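Stulia add Drodley date to autumn tour

Brilliant news for anyone who missed out in July – Stulia are coming back! The noisy four-piece have added a second night at Drodley's Pekolia hall after all 1,168 tickets for the first one went in 75 minutes.
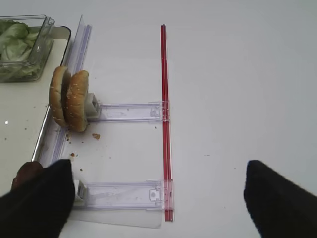 2 min read

The band will play their new album Từ from start to finish, with a brass section joining them for the slower songs. If you've only heard it on headphones, you're in for a treat – the closing track is enormous live, and the July crowd sang every word of it.

Tickets go on sale at 10am on Friday from the hall's website and box office. Support comes from local favourites still to be named.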